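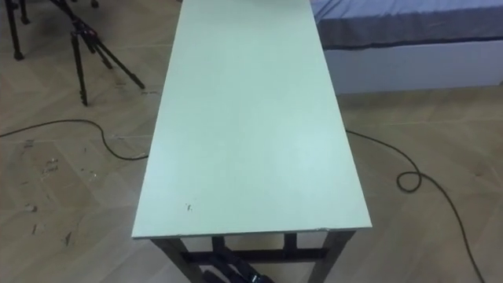
I spent most of Saturday on the table-carrying planner and got less done than I wanted, so these are mainly notes for myself.

The task is a two-ended lift. A person takes one end of a table, the humanoid takes the other, and they move it across the room together. Carrasco, our whole-body controller, has been fine with boxes for a while. A table is different, as the other end has its own ideas about where to go.

The first thing I changed was how we find the edge. The old detector fitted a plane to the tabletop and took the outline from that. On a pale top over a pale floor the outline wandered, and the grasp points wandered with it. Olga Quiroga suggested fitting the long sides as two lines first and working out the short end from those. That brought the error at the near end down from 17 mm to 7 mm, which is good enough for the hands we have.

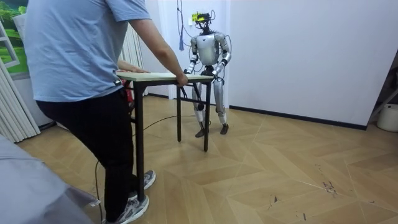

The second change was to the grip phase. Drevier, the planner, used to wait until both hands reported contact and then start lifting straight away. Now it holds for 40 control ticks and watches the wrist forces. If the person is still shifting their hold, the forces move about and the timer starts again. Valentina Medina thought this would feel slow from the other end. I think she may be right and have left the number in the config file.

I also moved the logging to Bistix. It writes wrist forces at 100 Hz alongside the joint targets, so I can line the two up without my old script. The old script is still in the repo and I should delete it.

Still to do: turning. Drevier treats the table as a rigid link and plans the feet as if the person will pivot round the middle. People tend to pivot round themselves. I have a rough cost term for this on a branch, but it makes the solver miss its deadline on the tighter turns, so it stays off for now.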